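### 4.2. Recogida de demostraciones bimanuales

El conjunto Kernero reúne 3417 demostraciones registradas con dos pinzas manuales – sin teleoperación – por 4 operadores. La política se entrenó con 182 episodios de manipulación de cepillos de dientes y se evaluó con fondos no vistos (figura 2).
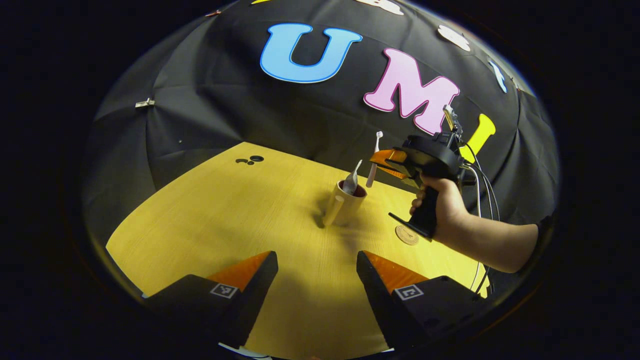

¿Qué frecuencia de control usa la política? La inferencia se ejecuta a una frecuencia fija, idéntica en entrenamiento y evaluación.

**Figura 2.** Cepillo sujeto por una pinza manual junto a un vaso.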